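Monday, June

Dye bench, second round on the Prindier wool

Started at 8:15. Sointu had already put the scoured skeins in to soak last night, so I squeezed them out and weighed the spare one after it had been on the rack. The spare is the reference for weight of fiber, the others I am not going to bother drying.

Purpose of today: find out why the madder went brown last time. The batch before came out a good brick red, the last one looked like tea. Same root, same supplier (Leblanc), same alum. What changed was the pot and the water. Aatos thinks it was heat. I think it was the water, but I did not write down which tap I used, so I can't argue the point very hard.

Setup

Three pots, same size, all stainless. Root ground in the coffee mill and soaked overnight in a cloth bag, one bag per pot.

Pot A: tap water, kept under 65 C
Pot B: tap water, allowed to go to 85 C
Pot C: rainwater from the Benholm tank with a pinch of chalk, kept under 65 C

Mordant was alum with a little cream of tartar, done in a single bath for all the skeins so that it can't be the variable. I would like to stop using cream of tartar at some point. Fionnuala never uses it and her reds are fine, though she is dyeing a different breed and buys her root fresh from somewhere in the west.

Skeins in at 9:40. All three pots were at 30 C when the wool went in. Brought up slowly. A and C took close to an hour to get there. B went faster than I wanted because the left burner does not have a proper low setting. Turned it off and on by hand after that. Somebody please look at the knob, it slips.

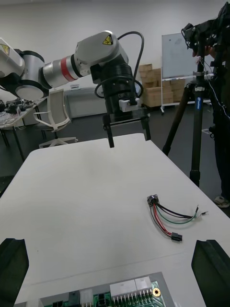 At 11:00 pot A was a clear orange-red and the wool was taking it evenly. Pot C was deeper and a bit toward pink. Pot B looked the same as A until it passed 75 C, and then the liquid started to go dull. By 11:30 the brown was obvious even through the steam. So Aatos gets that one, at least in part.

Pulled a six inch tail from each skein at 11:45, rinsed, pressed in a towel and pinned to the card. Notes on the tails while damp, to be redone dry:

A — orange-red, even, slightly pale at the tie
B — brown-red, flat, one streak where the skein touched the bottom
C — red, the strongest of the lot, even

The pale part at the tie on A is my fault. Ties were too tight. Use loose figure eights next time, four per skein, and the soft cotton string instead of the nylon.

Lunch. Heat off under all three at noon, wool left in to cool with the bath.

Afternoon

Nouhaila came in with the hardness strips. Tap reads hard, tank reads soft, as expected. She pointed out that if the tap is already hard then chalk in C ought to bring it closer to A, and yet C is clearly redder. Either I added less chalk than I thought or there is something else in the tap water. Iron would do it. Iron saddens madder and it would not take much. We don't have iron strips. Arnulfo says he can get some, and he also says the pipe to the back sink was replaced a while ago, which would fit with the brown batch if I used that sink. I may have. It is the nearer one.

To do on this: run A again with water from the front sink and from the back sink, side by side, everything else the same. Label the buckets on the bucket and not on the lid. We have mixed lids up before.

Exhaust baths: put an unweighed scrap skein into what was left of C at 2:30 and held it at 60 C. It is picking up a soft coral. Not wanted for the order but Sointu likes it for the sample book. Left it in. B's bath went out, no point keeping it. A's is in the lidded bucket under the bench.

Rinsing: first rinse cool, second with a drop of the neutral soap, third plain. A bled a little in the soap. C hardly at all. B bled the most, and the rinse water was brown. I don't know yet whether the bleeding means anything or if B simply had more loose root in it. The bag on B had a small hole near the seam, found when I emptied it. There was grit in the wool and I had to shake the skein out over the tub.

Root stock: after today there is enough for two more rounds at this strength, then we have to reorder. Leblanc wants payment up front now. I would rather try the Trostis root first, a small bag, before committing to the bigger one. Sointu to ask them about the harvest year. Older root has been better for us in the past, although that is from memory and nothing in this book backs it up.

Light test: cut the three tails in half once they are dry. One half goes under the card, one half in the south window. Check in 40 days. Write the start date on the card itself in pencil, since the marker faded on the weld samples and we lost track of which was which.

Things to change

Thermometer in every pot. Moving one between three pots drips dye across the bench and I lost two readings on B.
Keep madder off the left burner until the knob is fixed.
Write down the tap. Front or back, every time.
Check bags for holes before filling.

Skeins hung on the rack at 4:20, out of the sun. Will look at the colors dry in the morning with Nouhaila, by the window and not under the tube light. The tube makes all the reds look orange.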